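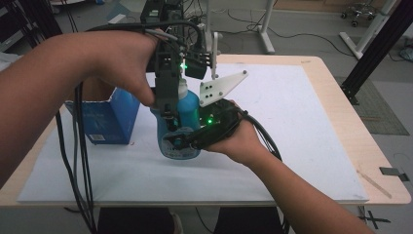

Irkari - Pinzas de mano para demostración de tareas

Referencia: IRK-H. Venta por unidades o en pareja.

Irkari es un sistema de pinzas de mano para registrar demostraciones de manipulación sin mover el robot. El operador sujeta una pinza en cada mano, ejecuta la tarea sobre la mesa y el sistema guarda la trayectoria, la apertura de los dedos y el vídeo. Los datos se exportan en el sistema de coordenadas del brazo de destino.

El equipo está pensado para laboratorios y departamentos de automatización que ya disponen de uno o dos brazos y necesitan tareas nuevas sin programarlas punto a punto. Puede emplearse también como mando de control remoto: en ese modo el brazo sigue a la pinza en tiempo real, con un factor de escala configurable.

Funcionamiento

La apertura se gobierna con el gatillo de la empuñadura. El recorrido del gatillo es proporcional al de los dedos, de modo que el operador percibe la resistencia del objeto a través del mecanismo. Un LED verde fijo indica que la unidad está conectada y sincronizada con el ordenador de registro. Si el LED se apaga durante una toma, el programa cierra el archivo y lo marca como incompleto.

Las dos unidades comparten reloj. En tareas bimanuales (sujetar un envase con una mano y cerrarlo con la otra, pasar un objeto de mano a mano, sacarlo de una caja) ambas trayectorias quedan alineadas en un solo archivo. 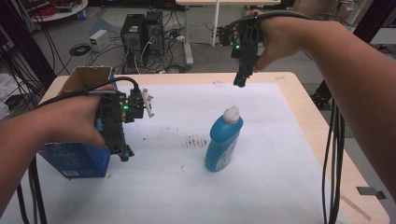

Demostración bimanual con botella de plástico y caja de cartón.

Características técnicas

Frecuencia de registro de la posición: 200 Hz
Unidades por ordenador: 2
Tomas por sesión sin volcado a disco externo: 1000
Conexión: por cable, datos y alimentación
Accionamiento: gatillo mecánico en la empuñadura
Dedos: intercambiables, fijación con tornillo
Indicador de estado: LED verde
Modos: registro, reproducción, control remoto

Instalación

Se recomienda una mesa despejada de reflejos, con la superficie cubierta en blanco mate cuando se trabaje con objetos de color. Los cables deben caer por fuera del borde de la mesa y quedar con holgura suficiente para girar la muñeca. Un cable tenso introduce un par en la empuñadura y se aprecia en la trayectoria - es la causa más frecuente de tomas descartadas.

La calibración se realiza al inicio de cada sesión y después de cambiar los dedos. Para una tarea sencilla de coger y colocar, Solness, distribuidor del equipo, aconseja partir de 40 demostraciones con posiciones iniciales variadas y revisar la reproducción en el brazo antes de grabar más.

Contenido del suministro

Pinza o pareja de pinzas, según pedido
Cables de conexión
Juego de dedos de repuesto
Plantilla de calibración
Licencia del programa de registro para un puesto

El ordenador, la mesa y el bastidor no están incluidos. Los dedos a medida se fabrican en el taller de Hundport a partir de un plano del cliente.

Consultas técnicas: Kelly Hollis
Pedidos y repuestos: Panagiotis Kokkinos

Ficha revisada el 20 de julio de 2018. Sustituye a la versión de abril.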